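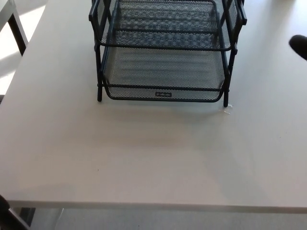
The new letter tray, black mesh on a white table. Very smart for something that's going to hold gas bills.

So I finally cracked and bought a proper paper tray! I've been keeping my post in a shoebox since we moved to Grurville (and before that in a carrier bag, let's not go into it), and in September I tipped the lot out on the bed and found a dentist's letter, two parking permits and the guarantee for a kettle I no longer own. Enough was enough.

I'd been looking at a wooden one from Zeleck, which was gorgeous and cost 87 quid, and I did put it in the basket twice. Then I came to my senses. The mesh sort is a fraction of that, and I like that you can see through the floor of each tier, so nothing can lurk.

My system, for now: top tier for things I have to do, bottom tier for things I've done but daren't throw out. Recipes torn from magazines go in a folder, up to 400 of them by my reckoning, and they'll have to wait for a wet weekend.

It has proper legs too, so there's a bit of space underneath, and I'm already eyeing that up for envelopes. My sister thinks they'll slide out the back. We'll see! Next job is the drawer with all the chargers in it, and I'm dreading that one.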